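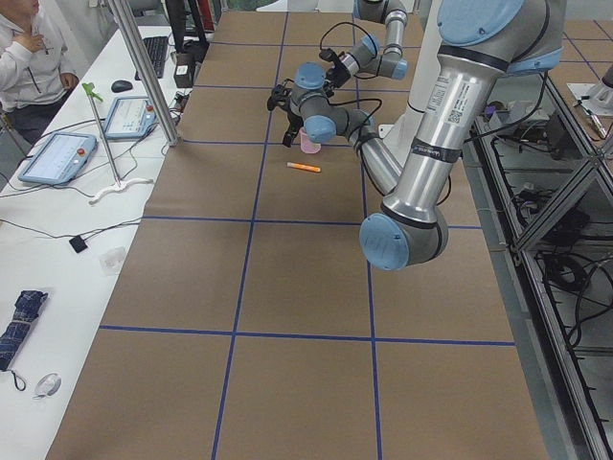 Kraft paper and blue tape on a long table.

vostia-paper-prices

Shelf prices for paper and tape. Kraft rolls, masking tape, painter's tape, butcher paper, rosin paper, a few drop cloths that snuck in. Collected by hand from stores in Boltberg and Maurya, typed up at night, cleaned up once. Maintained by Dinesh Awasthi.

What's in it

prices.csv — 743 rows, one per item per visit
stores.csv — 6 stores, name and town only
raw/ — 810 rows as typed, before duplicates came out. Don't use this unless you want to check my work
units.txt — how widths and lengths got converted

Columns in prices.csv

item_id: made up by me, stable between versions
store_id: matches stores.csv
kind: kraft, butcher, rosin, masking, painters, other
width_in: inches, decimals ok
length_ft: feet. Yards on the label were multiplied by three
price: dollars, before tax
on_sale: y / n / blank. Blank means I didn't write it down, not that it was full price
visit: month only
note: free text, messy

Known problems

45 rows have no width. Label was torn or the roll was on a high shelf. Left blank, not guessed.

Painter's tape widths are a mess. Labels say 2 inch, fine print says 1.88. I typed the fine print when I could find it, the big number when I couldn't. The note column says "big number" for those. Mostly.

Multipacks: price is for the whole pack, length_ft is for ONE roll. Yes this is annoying. Pack size is in the note, will get its own column next version.

Maurya stores got fewer visits than the Boltberg ones so don't compare the two towns month by month. August is thin for both.

Thickness isn't in here. Kraft gets sold by weight in one store and "heavy duty" in the next and I couldn't line them up.

Loading it

Plain comma seperated, UTF-8, header on the first line. Quotes around notes that have commas. Opens fine in any spreadsheet, but set item_id to text first or the leading zeros go away.

Good for

Cost per square foot, practice with messy units, figuring out if the big roll is really cheaper (often it isnt, see the butcher paper rows).

Not good for

Current prices. Anything outside these two towns. Online prices — none in here.

Changes

v3: duplicates removed, rosin split out from kraft
v2: Jondar Supply added to stores.csv
v1: first upload, widths in two diferent units, please delete if you still have it

License

Use it however you like, a credit is nice. Corrections welcome, send the item_id and what the label says.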